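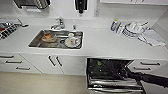

Miranda wrote back that the rota file wouldn't open on her phone, so it's now plain csv. Same columns.

Leludcombe house rota data - README

Two files. chores.csv is one row per job per week, swaps.csv is who traded what. Up to 1,000 rows in all, havent counted the blank ones.

Columns: week, room, job, initials, done (y/n). Blank in done means not filled in, NOT no.

Known problems
- weeks 2 to 9 typed up from the paper sheet, some intials are guesses
- bins and recycling merged until November
- Sirport flat uses its own job names, map still to do

Reuse it how you like. Fixes to the Havadeck folder please, by Thursday if poss.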